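Bean stew going gluey the next day

svitlana_stetsiuk
Tue 14 December
Made my nan's bean stew last night, the one with smoked paprika and a tin of tomatoes, and by lunch today it had set like wallpaper paste. I use 400 g of dried beans and simmer for 90 minutes. Do I just add water when I reheat it?

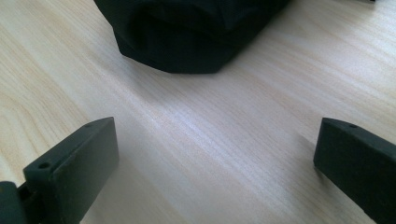 The table, before lunch

Limimside
Stock, not water! And take it off the heat sooner. Mine gets 30 minutes after the soaked beans have had their first boil, then it sits with the lid on.

Krum Stan
Sorry, 30 minutes is nowhere near enough for dried beans unless they're tiny. I'd keep the 90 and leave out the flour – you are adding flour, aren't you?

svitlana_stetsiuk
Er, yes, two spoonfuls. Nan always did, but she was feeding a houseful and there was never any left over to go gluey. I'll try half a batch without it at the weekend and put the rest in the freezer.

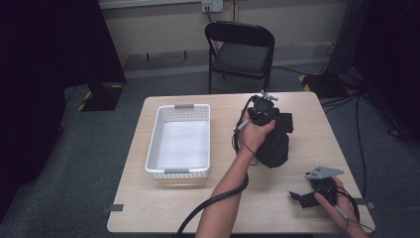 Serov
Keep the flour, I say. Krum's version is soup. Loosen it with a splash of the bean water next day and stir it over a low heat.

Krum Stan
Soup! Mash a ladleful of the beans against the side of the pot and it thickens up lovely.

Limimside
OK, I'll give him that one. Still says stock from me though.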